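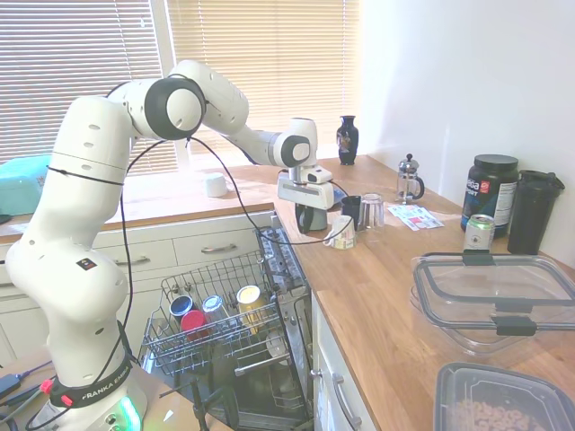

Fig. 1. Gray mug held by the gripper, blinds closed.

Travel Planning for Small Groups
Session 3 handout: building the itinerary
Revised 6/21/24

Last session covered how a group agrees on a destination. Tonight is the part people usually rush, which is turning a list of places into days. We will use the Hadham to Cernholm trip as the working case all evening, so keep the route sheet next to you.

The case

Four adults, one car, a total budget of $3000 not counting food. They start in Hadham, want two nights in Drenness, and have to be in Cernholm for a family lunch on the last day. The driving comes to 989 miles if they take the lake road and no side trips. They are traveling in May, before the summer ferry schedule starts.

Fixed points first

Write down everything that can't move. In this case that means the lunch, the ferry crossing at Drenness and the day the car has to be back. Put these on the page in ink. Everything else goes in pencil.

Many first drafts from last term had the ferry in pencil. Off-season there is one boat each way, and if the group misses it the detour costs them most of a day. Check the sailing time again the week before you leave.

Driving days

A navigation app gives you driving time with no stops. For a group of four, add fifteen minutes for every two hours on the road, plus a real lunch. Two long days in a row is the limit for most people who are on vacation – after that they start skipping the things they came for.

Split the lake road in the middle. Londoño is the obvious stopover. It has a few plain hotels near the highway and an older inn on the square that fills up early. The inn is nicer, but parking is on the street and you carry your bags up a flight of stairs. Ask the group before you book it.

Money

Lodging in the case comes to $970 for the whole party. That figure is a quote with taxes included. When you collect quotes, always ask for the total, and write down the cancellation date in the same place as the price. Half the class left that column blank in the May exercise.

Fuel, ferry and parking go on one line called "getting there." Museum tickets and boat tours go on another. Leave what remains alone until the second day. Groups that plan every dollar have nothing left for a wet afternoon.

The open half day

Each traveler gets one half day with nothing scheduled. In Drenness this is easy to do: the harbor, the covered market and the old customs house are all within walking distance of each other. In Cernholm it takes more thought, as the sights are spread out and the buses are slow on weekends. Write the open half day on the itinerary so that it doesn't get filled.

Common problems

Arrival after the front desk closes. Call ahead and get the door code in writing.
Museums closed the one day you are in town. Check each one separately.
One driver doing all of it. List the drivers by day.

For next time

Finish the day grid for the case trip and bring a grid for a trip of your own, at least four nights. Use pencil for this one too. We will trade papers and look for missing fixed points.

Comments

We drove the lake road last spring and it took us over 3 hours longer than planned. Construction outside Londoño. Worth a phone call first.

Is the day grid the same one as in session 2, or is there a new version? I can only find the old one.

Same grid. The new column on the right is for the cancellation date.

Contact the course office | © Travel Planning for Small Groups | Back to top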